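Making a glitter jar for the quiet corner

A settle-down jar gives a child one slow thing to watch while breathing evens out. Use a clear, straight-sided jar with a screw lid. Remove the label and soak off any glue residue before filling.

Measure 200 mL of warm water into a jug. Stir in 20 mL of clear glue until no strands are visible, then add one level teaspoon of fine glitter. Coarse glitter drops too quickly. One drop of food colouring is enough; two will hide the movement.

Pour into the jar, leaving a finger's width of air at the top. Let it stand for 48 hours with the lid resting loosely, so trapped bubbles can rise. Top up if the level has dropped. 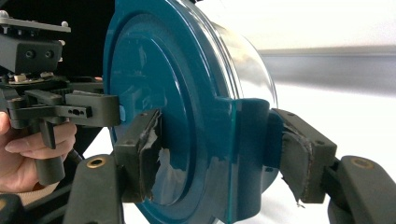
Teal lid on a silver container.

Dry the jar threads and the inside of the lid with a paper towel. Run a thin bead of waterproof adhesive around the threads, close firmly and leave overnight. Test upside down over a sink before handing it to a child.

Settling time depends mostly on the glue. Our last batch cleared in 119 seconds, a fair length for ages five and up. For younger children, halve the glue. If the glitter clumps, add a drop of dish soap before sealing.

Store away from direct sun, which fades the colour. Check the seal each November and discard any jar that weeps.

Notes by Oluf Kjærgaard, Gomarlow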